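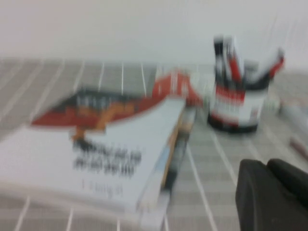

The red-and-white one, on top of the pile.

My aunt Sobia left me two books and a tablecloth's worth of crumbs, and I got the crumbs first.

Okay, that's unfair to her. She left other things to other people. Danish got the car, and Yasir got the rice cooker he'd been hinting about since high school (he denies this, but I was at those dinners). I got a phone call on a Friday from my cousin Mudassar, who was clearing out her apartment over the Tistine bakery and wanted to know if I read Chinese.

"No," I said. "Do you?"

"Shamim, would I be calling you?"

So I drove over. It was January and the stairs to her place had that frozen-carpet smell, and Mudassar was standing in the kitchen in his coat with a roll of trash bags over one arm like a waiter. The books were on the counter with a sticky note that said SHAMIM in her big slanted capitals. He hadn't opened them. He's good that way.

I brought them home, put them down on the gray table with the white grid all over it, and then walked around them for most of the evening. I made tea. I wiped the stove. I called my sister and talked about her roof. Every time I came back through, there they were, the white cover with that big sweep of red across it and the orange-brown shape in the middle of everything, and I'd think, nope, not yet, and go find something else to wipe.

You have to understand that Sobia never once mentioned China to me. She sold insurance for Karnent for half her life. She took the 43 bus. She liked game shows and hated cilantro, and if you asked what she did over the weekend she'd say "laundry" in a voice that closed the subject. I had known her for 40 years, my whole life, and I could have told you her shoe size and her opinion of every one of my boyfriends, and I could not have told you she owned a book in a language she couldn't read.

Except she could! That was what I found when I finally sat down, a little after ten, and opened the top one. Pencil, all the way through. Tiny notes up the margins in English, in those same slanted capitals squeezed down to the size of ants. The first pages were hardly anything but notes, a word here and a word there, with question marks, and once a very firm NO crossed out and replaced with YES. Page 9 had a coffee ring. Somewhere past the middle the notes thinned out. Then there were whole chapters with nothing at all, just a soft bend in the corner of a page where she'd stopped for the night.

I couldn't follow the story, obviously, but I could follow her following it. Next to one paragraph she'd written POOR MAN. Next to another, DON'T GO IN THERE. A few pages later: HE WENT IN.

I laughed so hard I had to put it down.

Stuck in the back was a receipt from a night class at the Grarnum center, room 909, teacher's name Hettiarachchi, and a little schedule in pencil. Fridays. All those Fridays she told us she was too tired to come to dinner, and we'd said poor thing, she works too hard, and passed the rice.

I called Mudassar, who was asleep.

"She was taking a class," I said.

"Who was?"

"Sobia! She learned to read it. She just went and did it and didn't tell anyone."

There was a long quiet, and then I heard him sit up. "What about the other one?"

I hadn't gotten to the other one. I slid it out from underneath and opened it, holding the phone with my shoulder. The margins were clean. I turned page after page and there wasn't a mark anywhere, until I got back around to the inside of the front cover, where she'd written, at normal size, START WITH THE OTHER ONE. USE A PENCIL.

"Well?" said Mudassar.

"Do you still have any of her pencils," I said, "or did you bag them?"

He said he'd bagged them. He said the bags were still in his trunk. I told him I'd be over in twenty minutes, and he said fine, but he wasn't putting on shoes.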